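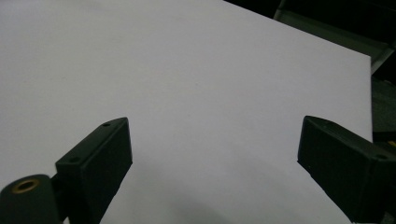 Khadija Bouazza
19 Aug 2024

Started sorting the snack and dry goods cupboard this week. Posting as I go, mostly so I remember what I decided.

First thing: I cover whatever I'm working on in white. Crumbs and stray rice show up right away and you can fold the whole mess into the bin when you're done.

Second thing: bags first, boxes last. Boxes stack fine on their own. Bags are what make a shelf fall over.

I had been keeping everything in the bag it came in, with a clip. I own 26 clips. Most of them had slid off and were at the back of the cupboard.

So now it's bag into container. Tall ones with straight sides, no lids with hinges. The hinges on my old Jollwood set went in February and I'm not buying those again.

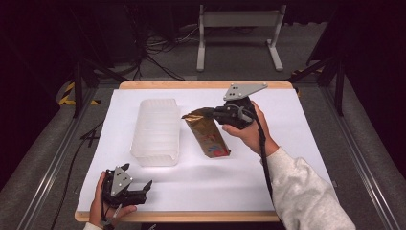
Frosted container on the left, paper bag on the right. The bag is gold-colored inside.

Lined bags like that are worth keeping if they aren't torn. Fold the top over twice and they hold their shape well enough for tea or dried fruit.

Plain paper ones I recycle. They go soft and then they split along the bottom seam.

Frosted plastic over clear, for me. You can still tell how full it is from across the kitchen, and the scratches don't show. Iman Radwan disagrees and has told me so — she wants to see the actual pasta.

Labels: masking tape and a marker, on the side and not the top. I write the name and the month I opened it. No label maker. The Findero one I had used up a roll of tape in a weekend.

If the food doesn't all fit, don't force it. Leave the rest in the bag, roll it down tight and stand it behind the container. Finish the bag before you refill.

One shelf done, 2 to go. Baking stuff is next and I already know there are three open bags of powdered sugar in there.

Amirul Yusof asked about flour. Flour gets the widest container you have — you need room for the scoop and your hand. More on that when I get to it.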